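Wed 2 October

Slept badly and got up before the heat came on. I have been reading about habits again, which is a bad sign with me, because I only read about habits when I have stopped keeping any. The new book is the one everyone at work has on their desk. It says you should write down three things every evening that went well. I tried it in March and by the second week I was writing down things like "soup" and "no mail."

So I am going back to writing whatever I like in here, well or not.

The main thing is the Hustico business. They came to the building again last night to talk about their cleaning plan. You pay monthly and they send you the powder, the spray and the cloths, and in return your home is supposed to need less cleaning over time. I asked how it could need less. The dust comes in under the door and off the street, and I don't see what a powder does about the street. I was told the surfaces become "trained." I asked what that meant and got handed a leaflet. Half the room signed up anyway. I think they were cold and wanted to go home.

I read the leaflet in bed. It says that 3,000 households have switched. Switched from what? It doesn't say how many switched back. There is a drawing of a sun with a face on it. I'd like to see one sentence in it that could be wrong, because then at least it would be saying something. 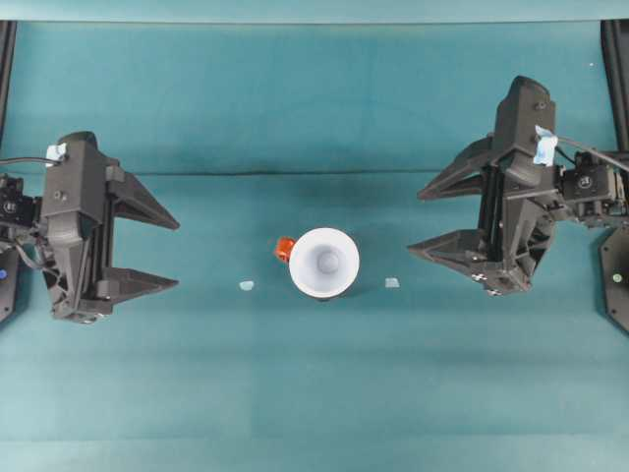

Anyway, I did my own test, such as it was. I had the free sample from the first meeting, and I used it on one half of the kitchen counter and plain dish soap on the other half, and I made myself leave both alone for 4 days. By last night I could not tell them apart. I had to go back to my note on the fridge to see which half was which. I know that one counter in one kitchen proves very little. Still, it is one more counter than the leaflet mentions.

What bothers me is how quickly I got talked into wanting it. On the first night I was ready to sign. The idea of a box coming every month with everything in it, and no more standing in the aisle at the store smelling caps, was very appealing for as long as the talk lasted. Then I came upstairs and looked in the cupboard under the sink and found four half-full bottles of things I had believed in before. One of them was for grout. I don't have any grout.

Lunch was the rest of the cabbage. I put in the Magyar paprika, the one in the red tin that is meant to be so much better than the regular kind. I will say it is redder. I've been using it since spring and I have yet to taste anything that the cheap one doesn't do. But I keep buying it, so I can't be too superior about the people downstairs and their powder.

In the afternoon I walked out along Trutska as far as the bridge, then back the long way because they still have the sidewalk dug up. The sign says the work will be done by the end of the month. It's the same sign as last month, and somebody has put a sticker over the name of the month. I stood and watched for a while and two men were moving a pile of gravel from one side of the hole to the other. There may be a good reason for it. The bakery next to it had its door propped open with a sack, and I bought the seeded loaf, which was stale by supper.

Stopped in at Mostach on the way home for lamp bulbs. The box claims they last 3 times as long as the old kind. I've started writing the date on the base of each one in pencil, and the last one from the same maker burned out before I had finished paying off the lamp. The girl at the register said everyone likes them. I asked if anyone had ever brought one back and she said she only works afternoons.

I also looked at the sleep watches, and I put them down again. My sister wears one and it tells her in the morning whether she is tired. She called me last week to say she'd had a very good night according to the watch and felt terrible, and she was worried about what was wrong with her. I said maybe the watch was wrong. She hadn't thought of that – or she had, and didn't like it, having spent so much.

Cold again this evening. My knee says rain, and the radio says dry until the weekend. I trust the knee slightly more, although I suspect I only remember the times it was right. I could write it down each time and find out. Maybe I will: knee on the left, radio on the right, weather underneath.
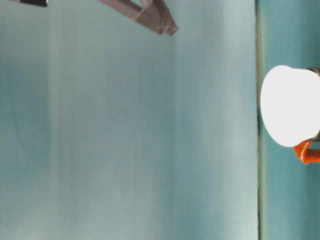
Later

Couldn't settle, so I got up and made the knee page. Ruled it in pencil at the back of this book, with a column for the radio. First entry: knee yes, radio no.

It is 2 in the morning and I've just been to the window. Dry so far. I'm not counting it until breakfast.

Must call about the boiler. Must also take the leaflet down to the recycling, and the bottle for grout if they'll accept it.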